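白色帐篷

买家在评论区里写“十分钟搭好,老人小孩都会”。我对这条评论的敬意,从傍晚六点一直保持到六点零四分。

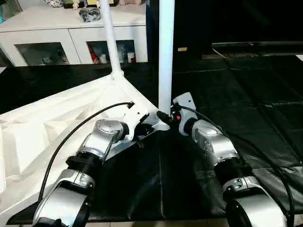
客厅,黑色塑料布,白色支架,以及还没有想好自己是什么形状的篷布。

帐篷是妻子订的,牌子叫 Adura,型号叫 Postberg,听上去像一座有滑雪缆车的小镇。到货的纸箱又扁又长,在玄关横了一个星期,我们每天跨过去上班,再跨回来吃饭,渐渐有了感情。直到她说,十二月要带孩子去 Miltia 露营,总得先在家里搭一遍。

“十二月露营?”我说。

“那里暖和。”她说。

我没有查过 Miltia 在哪里。有些事查清楚了,就只能照办。

黑色塑料布是她铺的。她说新篷布是白的,地板是灰的,两样东西不该过早认识。我提议干脆把地板拖一遍,她看了我一眼,我就去拆纸箱了。

说明书有四种语言,没有一种肯承认第三步的存在。第二步,把杆子插进白色接头;第四步,一家人坐在帐篷里喝汤。图上的父亲穿一件毛衣,头发纹丝不乱,显然第三步发生的时候他在别处。

我先立起一根杆子。它站得很直,比我直。第二根从转角的接头里斜着伸上去,按说明书的意思,两根杆子应当在高处会合。它们在高处互相看了看,又各自走开了。

“接头装反了。”妻子坐在沙发上说。

“接头没有正反。”

“那上面的字母怎么朝下?”

我蹲下去看,果然朝下。我说这是德国人的设计,字要从里面读。她没有问我 Adura 是不是德国的,这是她的厚道之处。

女儿这时从房间里出来,绕着塑料布走了一圈,宣布这不是帐篷,是一头鲸鱼的骨头,皮还没穿上。她问能不能现在就睡进去。我说鲸鱼还没有合拢。她说那她等,然后抱来枕头,在塑料布边上躺下,神情像医院走廊里的家属。

七点钟,篷布开始跟我作对。它从包装袋里出来的时候只有一个枕头大小,展开后却占领了半个客厅,而且四个角长得一模一样。我抓住一个角,往杆子上套,另外三个角就趁机滑下来,在塑料布上堆成一团,满身褶子,像刚起床。我换一个角,它们便换一种堆法。

妻子给 Gatti 打了电话。Gatti 是卖帐篷的那家店,客服的声音很年轻,让我们报订单尾号。

“441。”妻子说。

那边敲了一阵键盘,问我们是不是对咖啡机不满意。

尾号重新核对以后,客服建议先检查杆子是不是齐的。我说齐的。他建议再检查一遍,因为说不齐的人多半是齐的,说齐的人就不好说了。我把电话还给妻子,趴到地上去找。箱子底下有一只小袋子,里面装着几枚白色的卡扣,另有一张巴掌大的纸,印着第三步。

第三步很长。读完它,我明白了图上的父亲为什么会在别处。

接下来的一个多小时,我们配合得比结婚那天还要默契。她扶杆子,我按卡扣,她说“松了”,我说“没松”,然后杆子松了。女儿负责念第三步,遇到不认识的字就跳过去。跳过去的字里有一个“勿”字,为此我们把左边那一侧拆下来重装了一回。

八点半,它站住了。

我不敢说它是一顶帐篷,只能说它有顶,有脚,两者之间有布。顶离吊灯大约17厘米,右边比左边高出一点,门开在朝墙的那一面,要进去得先把肚子收起来,贴着墙横着走。女儿走得最快,枕头也跟着进去了。妻子第二,我第三,进去的时候膝盖碰到一根杆子,整座 Postberg 轻轻叹了口气,没有倒。

我们三个坐在里面,谁也不大敢动。白布透着客厅的灯光,外面冰箱响了一声。

“有汤吗?”女儿问。

妻子看着我。汤在厨房里,厨房在墙的另一边,我是最后进来的,离门最近。

“露营的时候,”我说,“一般吃饼干。”

“饼干在哪儿?”

饼干也在厨房里。

我收起肚子,贴着墙,一寸一寸挪出去,在柜子里翻出半包苏打饼干,又一寸一寸挪回来。她们已经躺下了,把位置占得很满,给我留的那一块正好是接头下面。我侧身躺进去,仰头就看见那行字母。

字母是正的。从里面读,果然是正的。我正要把这件事告诉妻子,她闭着眼睛说:

“明天拆的时候,你记得拍下来,第三步要倒着做。”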